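Grendine has packed small boxes of stationery for other people since it opened, and for most of that time the only machine on the premises was a tape gun. In April it put two robot arms into its budget. Hazem Filali, who runs operations, had to work out what they would cost.

"The arms were the easy bit," he says. "You get a quote and you can read it. I'd put down nothing for the table, nothing for cable runs, nothing for grippers wearing out."

He has since added a line for each. Gripper pads and spare fingers come to 200 a quarter. The bench and its fixings were 2,000, more than he wanted to pay, but the cheaper one from Tarnham moved when you leaned on it.
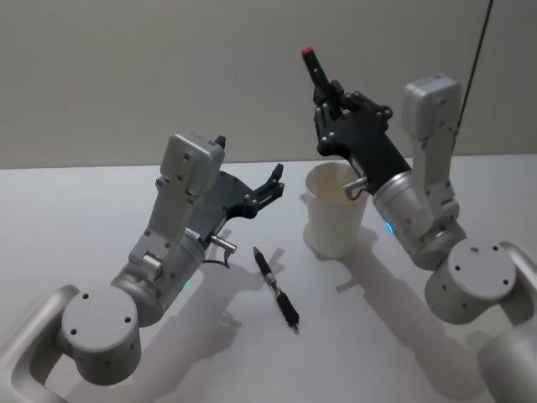
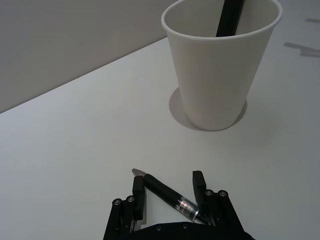
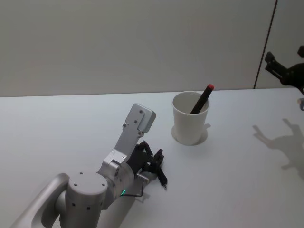
A pen, a marker and a paper cup on the trial bench.

Words: Moataz Younis

Filali asked two suppliers, Brabec and Lumatier, to price the same job: pick up a pen, put it in a cup, do it again. He chose it because it is close to what his packers do, and a box of pens costs next to nothing.

"If someone wants to show me a different task, fine, but I can't compare it with anything," he says. "I want both of them doing my dull one."

Brabec's price was lower and left out training. Lumatier included 15 hours of it, along with a year of phone support. Once he had added the missing items to Brabec's sheet, the gap was small — small enough that he stopped looking at the totals and started asking about delivery of parts.

He also priced a single arm. It would have saved roughly a third, he says, but some of the kits need one part held while another goes in, and he did not want to be buying the second arm out of next year's money.

What would he tell a firm of the same size? "Keep some back. I've held 50 a week for things I haven't thought of, and I've already spent the first month's on cable clips and a better lamp."

The order has not been signed. Filali is waiting for Lumatier to confirm in writing who pays the carriage if an arm has to go back for repair.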